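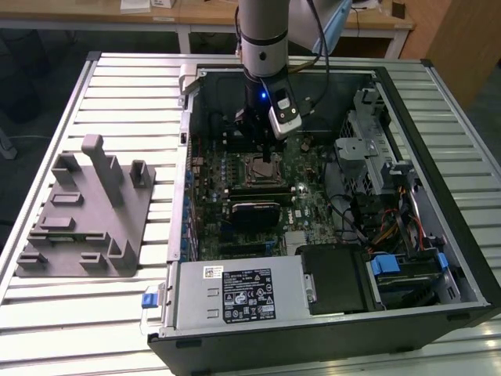
O computador aberto, de lado sobre a bancada.

O jogo chamava-se Vullolance e eu tinha de entregar a crítica até à meia-noite. A Flallura, que o publicava, mandara o código com três semanas de atraso e uma mensagem a pedir que não revelássemos o final. Eu ainda não tinha visto o final. Estava no nível 14 e não conseguia sair dele.

No Vullolance gere-se uma portagem. Os viajantes chegam à ponte de Busden, pagam o que se lhes pede e seguem para o outro lado. Se o preço sobe demasiado, dão a volta pelo vale. Se desce, a ponte cai por falta de obras. Nos primeiros níveis isto tem graça. No nível 14 a ponte custa 700 moedas por dia e os viajantes trazem, todos juntos, 438.

Tentei cobrar aos que voltavam. Tentei fechar a estrada do vale, mas o jogo multou-me. Tentei vender sopa. A sopa rendia bem até ao meio-dia e depois os viajantes deixavam de ter fome.

Às nove da noite fiz café e escrevi o primeiro parágrafo. Dizia que o Vullolance era bonito e injusto. Apaguei a palavra injusto, porque já a tinha usado em outubro sobre um jogo de comboios.

Voltei à ponte. Entre os viajantes havia uma mulher com um cesto que passava todos os dias à mesma hora. Nunca tinha reparado nela. Pagava a moeda, atravessava e ficava parada do outro lado, a olhar para a água. Cliquei nela por engano. Abriu-se uma caixa de texto.

"Passei aqui 365 vezes", dizia. "Ainda não me perguntou para onde vou."

Só havia uma resposta disponível. Perguntei. Ela disse que ia para Auer, onde a irmã tinha uma casa, e que nunca chegava lá porque gastava na ponte o dinheiro da carruagem. Depois a caixa fechou-se e apareceu, ao lado do preço, um botão que antes não existia. Tinha um zero.

Carreguei no botão. Os viajantes passaram sem pagar. Ao terceiro dia caiu uma pedra do arco, ao quinto caíram mais duas. Ao sexto a mulher do cesto atravessou e não parou do outro lado. Seguiu pela estrada até sair do ecrã.

A ponte caiu na manhã seguinte. O jogo escreveu "Nível 14 perdido" e perguntou se eu queria tentar de novo.

Eram onze e dez. Abri o texto, escrevi que não tinha passado do nível 14 e dei-lhe oito em dez. Enviei-o assim. Depois tentei de novo, com o preço numa moeda, e esperei que ela aparecesse na estrada.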